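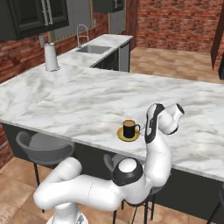 Home Abstract Methods Results References

3.2 Wash frequency and strand breakage
Breakage was scored on tightly curled hair from 19 participants at the Wollville site, each following a fixed wash schedule for 8 weeks. Shed strands were collected at each wash and sorted by length. Conditioner was dispensed into a small cup before each wash. Participants applied the full portion from mid-length to ends - the scalp was left untreated. Strands shorter than 5 cm were scored as broken, following Ifans. The Heten group kept its usual routine and served as the control.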